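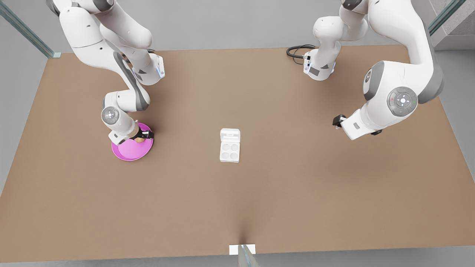

Community Help > Film and Television > Reviews and Recommendations

Is the long version of The Ferryman's Clerk worth sitting through, or should I stick with the cinema cut?

Posted by Fatima Dlamini, 2018-08-02

Hello everyone, I hope this is the right section, and apologies in advance if I ramble a bit. Our film club in Hedthorpe has a slot to fill in September and I've been given the job of choosing something. I'd more or less settled on The Ferryman's Clerk, which I saw years ago with my sister and loved to bits (we both cried on the bus home, though she says it was only me). It's the one with the shipping office, the missing ledger and the brother who comes back from sea pretending to be somebody else.

Now I find there are two versions. The one I remember is the cinema cut, and then there's a longer one with 44 extra minutes in it, which seems to be the one people get excited about. I've read a couple of reviews and they flatly disagree with each other. One said the added scenes finally make sense of the brother, and the other said they turn a lovely tight little mystery into a soap.

We start at half past seven, most of our members like to be home by ten, and there's always a tea break in the middle – I wouldn't dare take that away from them. Has anybody seen both? I'd also like to know if the ending is changed, but please don't give it away, as I'd like my husband to come and he hasn't seen it.

Thank you so much!

Hendrik Magagula

Hello Fatima, what a nice choice. I've seen both, the long one twice, and I'd say go for the cinema cut with a group. The long version is a treat if you already know the story and have a wet afternoon to spare, but nearly all of the new material comes in the first hour, and it does drag. There's a whole business with the harbour master's wedding which is beautifully acted and very funny in places, and then it's never mentioned again. You also find out who the brother is far too early, to my mind, and after that you're simply waiting for everybody else in the film to catch up with you.

What I do miss in the short one is the scene between the clerk and her landlady on the stairs. It's only a few minutes long and I think it's the best thing the two of them do. If your disc has the extra scenes listed separately, you could always show that one after the tea break is over and the film has finished, for anyone who wants to stay on.

The ending is the same in both, apart from a bit more music. Your husband is safe with either. Do check which one you've got before the night, though. My own box had the long cut in it and said nothing about that on the front, and I had to look at the running time in tiny print on the back.

I hope they enjoy it, and do let us know how it went down.

Thongdee

long one every time. short one has no wedding!! best bit of the film

Prosto

I've only seen the short version, so I can't compare, but we put it on at the library a while back and it went very well. One thing to watch is the sound, which is terribly quiet in the office scenes and then the ship's horn nearly has you out of your seat. I'd have somebody sitting near the volume. Subtitles helped too, as the landlady has quite a thick accent and a few of our lot couldn't follow her.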